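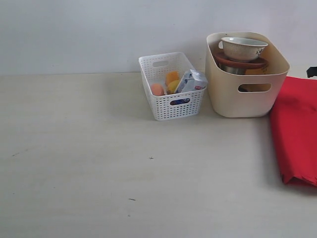 *The basket and the dish bin on the club's practice table.*

**For release in June: Utgate student robotics club opens its table-setting project to visitors**

Hi, I'm Selvaraj Debnath, and I look after the student robotics club at Utgate. We've got news, and I'm pretty excited about it! Our students have spent the spring teaching a robot arm to set and clear a table, and this June we're taking the project to the Vundora Student Challenge in Bastby. It's the first time we've entered (we've talked about it for years, mostly over pizza).

The team is five students, and between them they've recorded 391 practice runs. One person drives the arm through the job, the software learns from the recordings, and then everyone crowds in to see what it does on its own. Some days that goes great. Some days a plate ends up somewhere very creative.

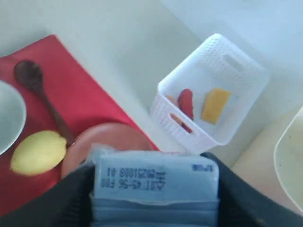 Picking the right jobs took us longer than writing the code. Levente Bodnár, our team captain, wanted to start with full dinners for four, and I talked him down to one place setting and a bit of putting away. Even that is plenty. An oval lemon and a long wooden spoon on a red placemat ask for two very different grips, and a pink plate lying half on the cloth and half on the table gives the students a lot to argue about. Levente now has strong opinions about spoons.

"I figured fruit would be the hard part," Levente says. "Then we got to cloth. I've rewritten my notes on cloth so many times, and I still want another week."

The Agarwal Fund gave us $3,000 for parts and travel, and we're so grateful! Most of it went into spares, and the rest gets us to Bastby and back.

Before we leave we're holding an open practice in the club room at 4 p.m. Families, neighbors and reporters are all welcome, and younger kids can have a go at driving the arm with a student next to them. Write to me through the Utgate front office, Room 182, for the date or to set up an interview with the team.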